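Can you really tell the weather from a piece of seaweed?

Lots of people will tell you that they can forecast the weather without a forecast. Cows lie down before rain. Seaweed goes limp. Pine cones close up. Grandad's knee hurts. Should you believe any of it?

Let's start with the cows. Cows lie down a lot. They lie down to rest and they lie down to chew. If you walk past a field on a rainy day, you will probably see a cow lying down, and if you walk past on a sunny day you will probably see one then too. People remember the times the saying worked and forget the times it didn't. That is a very easy mistake to make, and grown-ups make it as often as children do.

Seaweed is a bit better. It has salt in it, and salt soaks up water from the air. On a damp day a dried strand feels soft, and on a dry day it goes crisp. So it does tell you something -- but what it tells you is how damp the air is now. Tomorrow is a different question.

Pine cones do the same sort of job. Their scales open when they are dry and shut when they are damp, even after the cone has fallen off the tree.

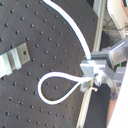 A white cable on a black board with rows of small holes.

What about the knee? Some people are quite sure about their knees. Scientists have looked into it, and their results don't all agree. When results don't agree, the fair thing to say is "we don't know yet", however cross Grandad gets.

Hemant Bajpai, who teaches at Flurnby, asked his class to test a pine cone for all of June. Every morning they wrote "open" or "shut" before anyone looked outside. Why before? If you already know it is raining, a half-open cone starts to look rather shut.

You could try it too. Put a cone on an outside windowsill, write down what it does, and then write down the weather later that day. Keep the days when it gets it wrong. Those are the ones people like to leave out.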